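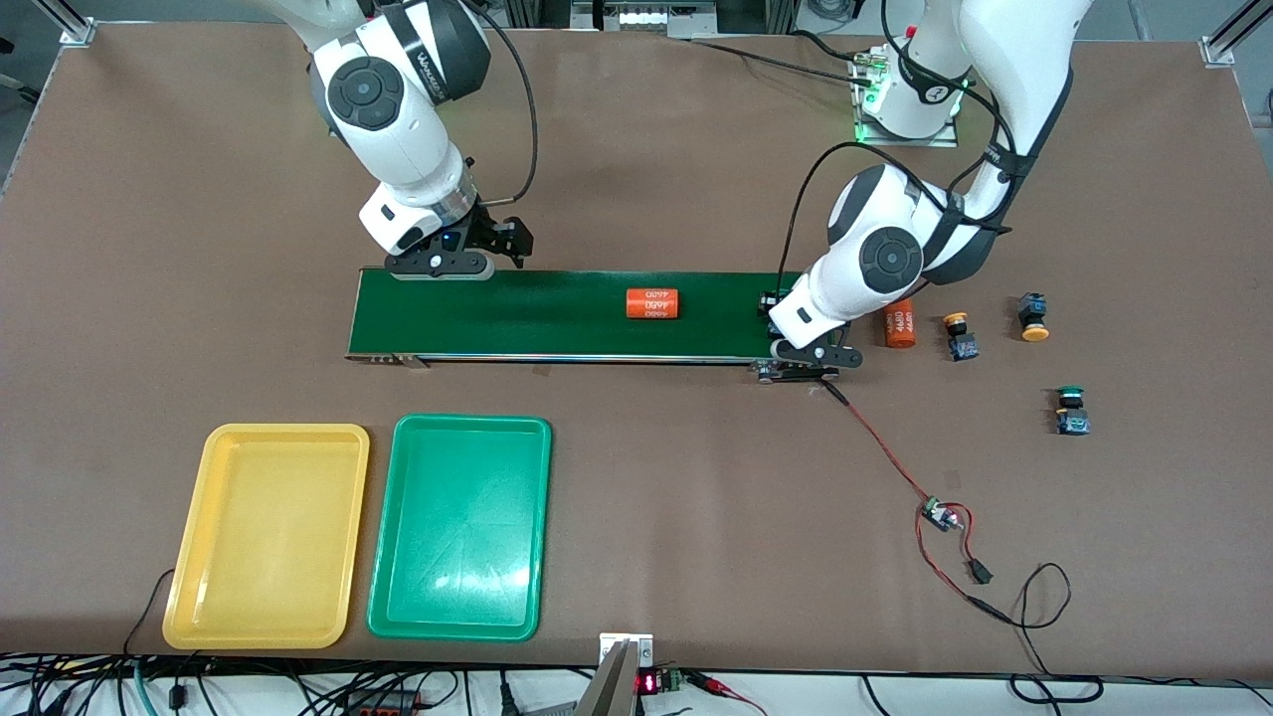
Two robot arms at the Plitham battery handling cell, with a cylindrical battery marked 4680 on the conveyor between them.

Plitham Introduces Two-Arm Battery Handling at Its Cudport Site

CUDPORT, December 2, 2018 - Plitham, a contract handler and sorter of battery cells, today announced that it will bring two-arm robot handling into daily use at its Cudport site in January. The system, developed with the engineering firm Mengal, will take over the moving of single cells between conveyor and tray, a task now done by hand at seven benches.

The work is repetitive and is carried out for most of a shift in a fixed posture. Under the new arrangement, employees at those benches will move to inspection, record keeping and cell supervision. No positions will be removed as a result of the change, and pay grades will stay the same or rise.

"Our staff asked for relief from this task two years ago," said Tahira Durrani, site director at Cudport. "They have helped decide how the work is divided, and they will be the ones to stop and restart the line when it needs attention."

Each employee who transfers will receive 100 hours of paid training during regular shifts. The program was written by Grigore Barbu, training manager, together with bench staff, and covers safe entry to the work area, fault reports and changes of tray layout. Employees who prefer to remain in manual work may apply for open places in packing.

Shazia Sethi, a bench operator who took part in the planning, said the early sessions had answered many of her colleagues' questions. "We wanted to know who would be in charge of the machine during a shift," she said. "It will be the operator, and that is now in writing."

Plitham will review workloads and injury reports with employee representatives every quarter. A decision on the Stoko site will follow the second review.

About Plitham
Plitham receives, sorts and packs battery cells for equipment makers. It operates sites in Cudport and Stoko.

Press contact: Wajid Magsi, Communications Office, Plitham, Cudport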